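Zwischenbericht an die Lurnum-Stiftung
Projekt Wurkivier: Nahttechnik an Gewebe
Stand: 8. August 2025
Berichterstatter: Dennis Fairclough

1. Stand der Arbeiten

Von 80 geplanten Nähten sind die ersten Reihen abgeschlossen. Genäht wird an schmalen, geraden Schnitten.

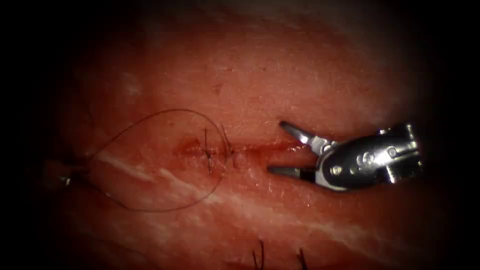
Die Schnittlänge bleibt bis Dezember unverändert. Protokolliert werden Stichabstand und Sitz der Knoten.

2. Material

Zhong lieferte etwa 300 Fäden. Verwendet wird dunkler, sehr feiner Faden.
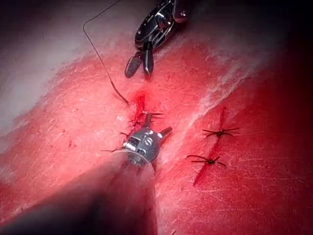
Eine Nachbestellung ist bei Skakstead angefragt. Die Kosten liegen im Rahmen des Antrags. Offen ist die Auswertung der Knoten aus Reihe 4.

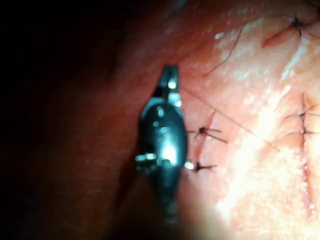
3. Nächste Schritte

Reihe 5 beginnt nach Freigabe der Mittel.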